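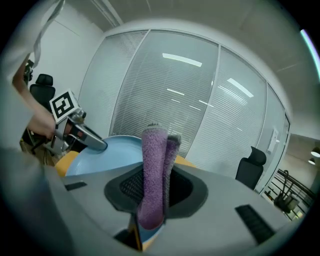 Fuzzy purple socks with greyish cuffs, my favourites of the whole December sort-out.

Hello again! A few of you asked how the sock sorting went after my last post, so here goes. Tülin Tokgöz talked me into it (she's been collecting warm things for the Plendness winter parcels for ages) and I said I'd do an hour, which of course became the whole afternoon.

The parcels go out to Idmont, up to 300 of them this year, and every one gets 2 pairs of socks. Plain ones are easy enough, but it's the fluffy speckled ones I'd happily keep for myself! I do love a purple.

If you've got spare socks at home, new ones only please, and keep the pairs together with a loose elastic band. Tülin will take them until 4.30 in the afternoon. More pictures when I get round to it.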